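# Showing the arm how it's done: a talk with Recep Aydoğan

Recep Aydoğan starts talking before I've got my coat off. He runs the teaching side at Pokwood, where people steer robot arms by remote control so the arms can learn jobs from the recordings, and he would like me to have a go straight away.

"Sit, sit. You'll understand more in two minutes of doing it badly than from an hour of me waving my hands about," he says. (He does wave his hands about, a lot.)

So I sit, and I do it badly. The controller is a light thing on a jointed stand, and when I turn my wrist the arm on the screen turns its own. I knock a block sideways, then chase it across the table. Recep is delighted.

"Keep that one! We keep plenty of the messy ones, as long as the person recovers. If a robot has only ever watched perfect runs, it has no idea what to do when a block slides away from it."

He came to this from repairing sewing machines, and says the two trades share more than you'd think. Both come down to feel. The first job he ever taught an arm was putting a peg in a hole, at a small workshop called Onden, and it took him 323 demonstrations before he was happy with it. "I was gripping the handle like I was hanging off a cliff. You can see it in the recordings, everything shakes. The robot learnt to shake as well!"

These days most new tasks at Pokwood begin in simulation. The team builds the bench, the fixture and the parts on the computer, and an operator drives the arm through the job there first.
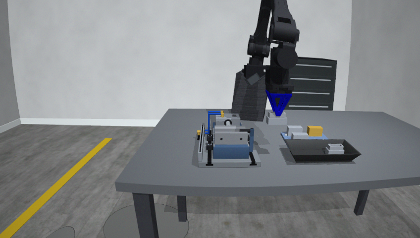 How long does it take someone to get good at steering the arm?

"Most people are steady after 11 sessions, if we keep them to 40 minutes each. Past that your hand gets lazy and the recordings get worse, so we stop and have tea."

He is just as keen on the older way of doing it, where you take hold of the arm itself and move it through the job. Pokwood has one arm set aside for this, known to all as Harano, and Recep pats it on the shoulder joint as we walk by.

"With your hands on it you feel the weight, you feel where it doesn't want to bend. Lovely for slow, simple paths. But your body is in the way of the cameras, and two fingers on a gripper is fiddly when you're also pushing the elbow. For small parts I'd go remote every time."

I ask what he looks for in a good demonstration. He thinks about it for longer than anything else I've asked.

"Hesitation, and where it comes. A good operator slows down just before contact and nowhere else. Zacharopoulos, who trained me, used to make us do the whole job with our eyes on the gripper and never on the part in our head, if that makes sense? Watch what is there."

Before I leave I get another turn. My best run takes 34 seconds, and the block ends up more or less where it should. Recep saves the file under my name and is already resetting the bench for the next try.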